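Ruseswood Supper Club – progress report to the Hallwood fund, February

Hi all, sorry this is a bit rushed, wanted it with you before the budget call. Second report on the grant. Short version: suppers running, kitchen nearly sorted, transport still a headache.

Where we are

Suppers started in the Ruseswood hall on the new schedule. 17 sessions so far, against 14 in the plan. Extra ones were because the Grodus lunch group folded and their people needed somewhere to go, so we opened up early for them. Mostly older folks living alone, a few carers, a couple of families from the flats. Doors at 5:30, food at 6, most people gone by 8. Some stay for cards.

We said in the application that people would come for the food and stay for the company. Bit more mixed than that. Several regulars eat fast and leave, and they're happy with it, so we stopped pushing the after-dinner activities. Cards and the radio get left on one side for whoever wants them. The quiz is dropped for now.

Seating. The long rows didn't work, people at the ends couldn't hear a thing. Changed over to small tables, five or six to each, and the noise came down a lot. We also ask newcomers to sit with a host for thier first two visits. Two people who had stopped coming are back since the change.

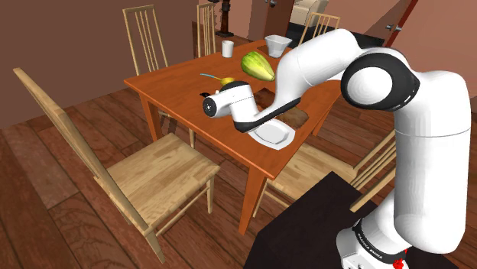 Kitchen. Oven went in late, the Vlček fitters had to come back twice for the gas connection. Passed inspection now. Until then we were on cold plates and soup, and got some complaints about the soup (fair). Menu is on a four week rotation. Low salt option every time, vegetarian every time. Still no good answer for people on soft food – we're asking the clinic for advice and will write it up next time.

Money

Spend is close to plan except two lines. Food is over by 200, nearly all of it from the extra sessions. Training is under by 800 as the food hygiene course got moved to spring. We'd like to cover the food overspend from training and carry the rest forward for the course itself. Need a yes or no from you on that, email is fine. Receipts are in the shared folder, January's are scanned sideways, will redo.

Transport

Not going well. The minibus is shared with the school and isn't back until after 5, so the Grodus side gets picked up late and arrives when food is already out. Tried lifts in private cars, insurance got complicated. Now talking to the taxi firm about a fixed price for evening runs. No quote yet. If it comes in too high we may ask to move one supper a week to lunchtime, when the bus is free. Would need a change to the agreement so flagging it now.

Staffing

Roxana Nistor has taken over the rota and the phone list. Cook's contract runs to end of summer. One host vacancy, ad is out, two replies.

Next

– taxi quote, decision on the lunchtime option
– hygiene course dates
– soft food menu, once the clinic gets back to us
– short survey for guests, on paper, large print. Last one was to long and hardly anyone got to page two

Can send the attendance sheets separately if you want them before the call.

Ruseswood Supper Club | Contact: Roxana Nistor, hall office | © Ruseswood Supper Club | Back to top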